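Suturing Skills, Week 4: Closing a Straight Incision
Raelene Pomare

Welcome back! Today we close a wound, and I love this session, as it's the first time most of you will see skin edges come together by your own doing.

Start with the needle. It's curved, so let it travel in a curve. Go in at a right angle to the surface, turn through the arc, and let the point come up by itself on the far side. If you push straight, the pad will pucker and the hole will tear (try it once on a scrap, you'll feel it right away).

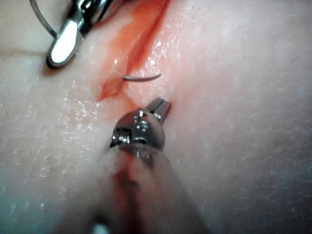

Curved needle emerging from the incision, point just above the pad.

Depth matters more than speed. Take the same bite on both sides, 4 mm back from the edge and 4 mm deep. Uneven bites give you a step in the skin, and a step heals as a ridge.

Before each pass, check three things: where the jaws hold the needle, which way the point faces, and where the thread is lying. Keep that loop of thread well out of your path!

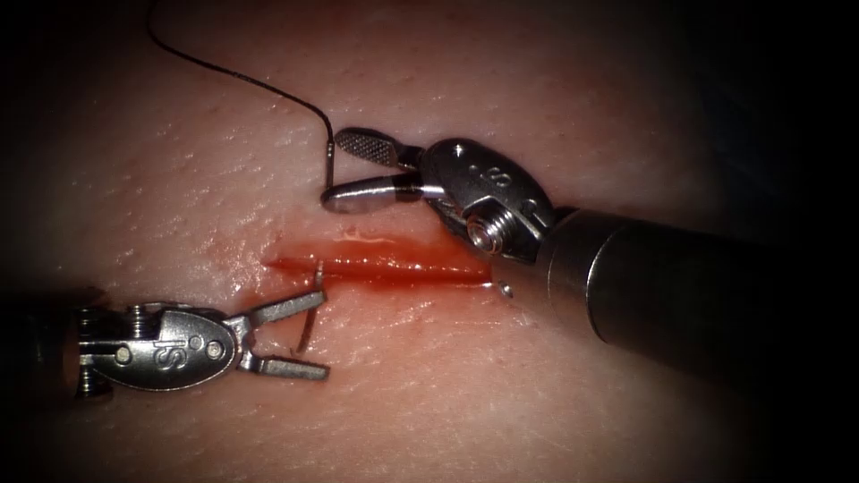 Tension is next. Pull until the edges touch and then stop. They will swell later, and a tight stitch only gets tighter.

For Saturday: 6 interrupted stitches, evenly spaced, on a fresh Jostari pad. Bring the pad with you, knots uncut.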